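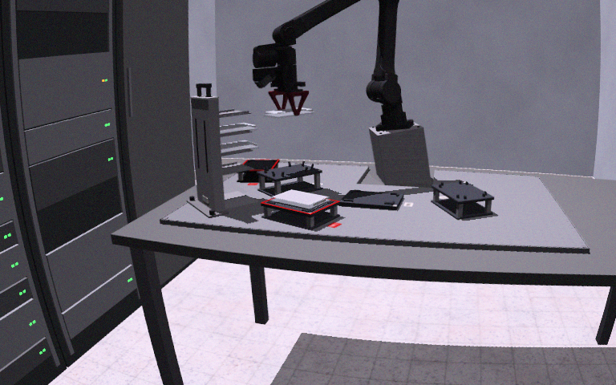 Grudo Shared Workshop – Automation Bench

Doris Plate Handler: Build Guide
Section 4. Placing the stands and teaching the pick points
Last revised 4 Oct 2022

Complete Section 3 (pedestal and arm mounting) first. The arm should be bolted down and the controller should start without faults. You will need the layout file, a steel rule, a square, a 3 mm hex key and one empty plate with no lid.

Work through this section in the simulator, then repeat it on the bench. The step numbers are the same for both. If you change a position in one, change it in the other and save both files under the same revision letter.

4.1 Place the stands

1. Set the board on the table and push it back against the two stops. Tighten the stops by hand.

2. Place the shelf tower at the left end of the board. The shelves must face the arm side.

3. Place the red-bordered stands. Leave at least 62 mm between any stand and the tower base.

4. Place the peg-topped stands. Try a plate on each one. It should drop between the pegs under its own weight.

5. Measure from the center of the arm base to the center of the supply stand. The distance in the standard layout is 433 mm. If yours differs, enter your own figure on the Layout page.

6. Put the small markers next to their stands. Keep them flat on the board and out of the gripper's path.

Note: Older Beltamo stands have a thicker base plate. If you use them, raise every pick height on the Layout page by the same amount. Don't mix old and new stands on one board.

4.2 Teach the first pick

CAUTION: Keep hands off the board while the arm has power. Someone must stay within reach of the stop button the whole time.

1. Set arm speed to 15 percent.

2. Put a single plate on the supply stand.

3. Open the gripper fully and jog it to a point above the plate.

4. Lower in small steps until the fingertips are below the rim of the plate. Stop if a finger touches the stand.

5. Close the gripper. Both fingers should meet the plate at the same moment. If the plate slides to one side, open the gripper, shift the arm toward the finger that touched first and try again.

6. Save the point as PICK_1.

7. Raise the plate straight up until it clears the stand and wait for roughly 1000 ms before any sideways move.
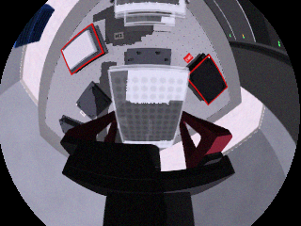
Figure 4-2. Clear well plate held between the gripper fingers.

8. Look at the plate from the side. It should be level. If one edge hangs low, put the plate back and take a new pick point slightly lower.

4.3 Check clearance from above

1. Open the overhead view and step through the saved points one at a time.

2. At each point, look for overlap between the wrist and the neighboring stands. The links matter too – the elbow swings wider than most people expect on moves toward the tower.

3. Where two moves cross a stand at low height, add a via point above it. Name it after the stand.

4. Save the file and print the point list for the bench folder.

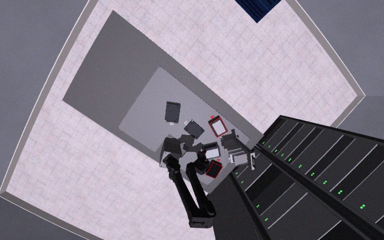 A comment left on this section in November: We had the Kolev fingers on ours and they sit a little wider, so the spacing in 4.1 was too tight at the tower end. Moving the tower was easier than re-teaching the shelves. Could the guide list a second spacing for those fingers?

Reply from the bench: A second spacing will go into the next revision. Until then, use the finger width printed on the drawing and redo 4.3 after any finger change.

Continue with Section 5, Teaching the shelf positions.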